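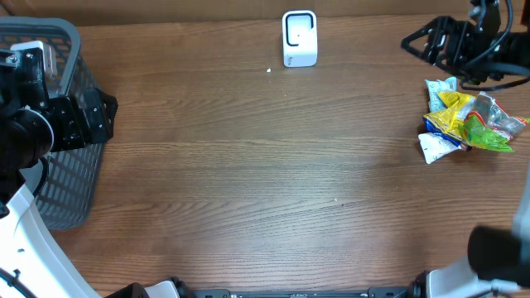

Parvathi Poduval told the opening session that language classes alone would not settle a family in a new town, and that councils should plan for housing, schooling and work together from the first week.

September, 9.30 am
By the Newsroom, Korkthorpe

Her remarks began the annual Korkthorpe Forum on Minority Rights and Settlement, held in the council chamber and attended by representatives of 19 local associations. The forum was organised by the Korkthorpe Office for Equal Treatment together with the district councils of Cosgrove and Fumstead.

The morning was given over to access to public services. Delegates from Fumstead reported that newly arrived residents still wait too long for an interpreter at medical appointments, and asked that a shared booking line be set up between the three districts. The Cosgrove delegation supported the request but noted that funding has been agreed only until the spring.

A second session dealt with the recognition of school certificates and trade qualifications gained abroad. Speakers described cases in which trained nurses, electricians and teachers had taken unskilled work while their papers were being assessed. The Office for Equal Treatment will publish a guide to the procedure in five languages, and printed copies will be sent to libraries and advice centres.

In the afternoon the Hullska Cultural Association presented its mentoring scheme, under which around 50 households have been paired with local families. The association intends to extend the scheme to Cosgrove and is seeking 20 further host families there — previous experience is not required, although all applicants will be interviewed.

The forum adopted a short statement calling on the district councils to consult minority associations before any change to translation services. It will be placed before the Korkthorpe council at its next ordinary meeting. Written comments may be handed in at the Office for Equal Treatment until 3 pm on the last working day of the month.

Sign up to our newsletter for news from your district. You can unsubscribe at any time.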